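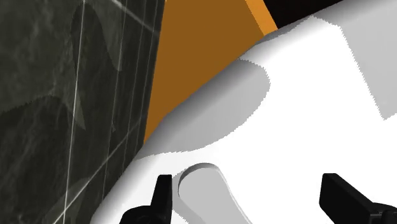 Getting Whitcombe to stop inventing obstacles on white surfaces

Updated May 29, 2025, for Stasum 7

Most of us meet this problem the same way. The planner works fine on tables, it works fine on shelves, and then somebody loads a bathroom and the arm freezes over the basin as if it had heard a noise. The log says "no collision-free path." There is plenty of free path. What there isn't, if you're looking through the wrist camera, is anything on a big white curved surface for perception to hold on to.

This page covers the fix in simulation. You need Stasum with the Bravell perception plugin, and Whitcombe as your planner. If you're on Trirnelance you can follow along, but the menus are in different places and I refuse to learn where.

Before you start

Save a copy of your scene. I know you know. Save it anyway.

Turn off the automatic viewpoint. It means well, but it will move the camera between runs and you'll spend an afternoon comparing two different pictures.

Step 1. Look at what the camera gets

Park the gripper over the fixture with the fingers open and open the wrist view. In my view, dark tile takes up the left side and white curves take up most of the right, with a round recess down between the fingers. A person reads that as a bowl shape with a hole in it. Bravell, on default settings, reads the tile joints beautifully and then shrugs at everything else.

Step 2. Mask the fingers

Under Bravell > Self filter, load the gripper model and set the padding to 5 millimeters. With less padding, slivers of finger leak into the obstacle map and the robot becomes afraid of its own hands. With a lot more, you start erasing the thing you came to look at.

Open and close the gripper while you watch the mask. It should follow both fingers. If it follows one, your joint names don't match, and the error message for this is silence.

Step 3. Stop trusting shading

The soft gray bands inside a curved fixture are where the default edge finder does its worst work. It sees light turn to gray and draws a wall there. Go to Edge source and switch from Color to Depth. Leave Color on for the tile if you like; you can set it per region.

If the borders between light and gray look stair-stepped, that's the renderer. Do not smooth the mesh to please the edge finder. I did, and the planner then had 161 new surfaces to think about.

Step 4. Label the recess

Whitcombe treats any hole as one of two things: free space or a fault in the scan. Neither is what you want. Draw a region over the recess and set its type to Keep out. The fingers can still pass above it, but the planner won't try to take a shortcut through the plumbing.

Step 5. Rebuild and replan

Clear the old map first. Rebuilding on top of it keeps every ghost you just removed – they are cached, lovingly, by design. Then run the planner 3 times from the same start pose. You want the paths to agree with each other. They don't have to be pretty.

If it still refuses

Check the start pose. Whitcombe reports a start that's already touching something as a planning failure, which is a bit like blaming the map because your car is in a ditch.

Check the black areas too. A dark gap behind a fixture may come back as "unknown," and unknown counts as solid unless you say otherwise. Say otherwise only for gaps the arm has no business reaching.

The per-region settings don't survive an export yet. There's supposed to be a patch in June. Until then, write them down.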